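Vudarex creditor ledger, reviewed after a winter of small liquidations

Our office does mostly small company wind-ups, and for years the creditor list lived in a spreadsheet that only two of us dared touch.

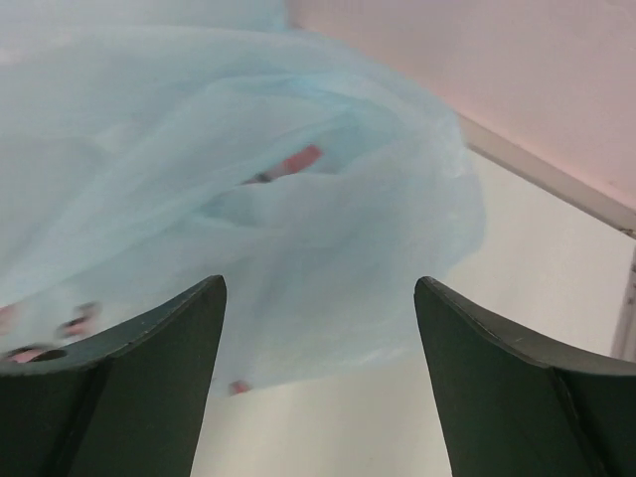 So moving to Vudarex felt like a big step, and I'm so glad we took it! The first job through it was a café supply business with 41 unsecured creditors, a couple of related-party loans and a landlord who lodged his claim in three different amounts. Vudarex kept every version, showed which one we'd admitted and why, and worked out the dividend again each time I changed my mind (often).

The part I love most is the proof of debt screen. Claims, invoices and our own notes sit side by side, and priority employee entitlements get their own colour, so nothing slips into the wrong class. We trialled Sternari as well. It's tidy software, but it took about 6 clicks to reject a claim.

Grumbles? The report templates are plain, and the meeting minutes module still can't handle proxies properly – we do those by hand. Support took 4 days to answer my first email, though the second came back before lunch.

If your firm runs small files on a tight budget, do try the free month. Import an old job first, preferably a messy one.

Posted 2019-07-06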